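How a Robot Learns to Pick Things Up

A robot arm has no brain. It has software, and software starts out knowing less than your goldfish. So a person has to show it what to do, holding a gripper in each hand. 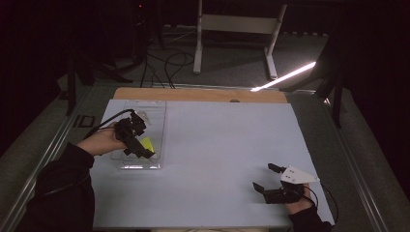

What gets saved?

Every time Yu-na Nam reaches into the clear tray for the small yellow thing, a program called Emano writes down where each gripper is and how wide its jaws are open. It does this 80 times a second. It never asks for a snack.

Then what?

Emano studies 300 goes at the same job and looks for a pattern. After that it makes its own guess: move left, go down, squeeze.

Its first guess is usually to squeeze the air. Yu-na colours that one red on her chart and starts again.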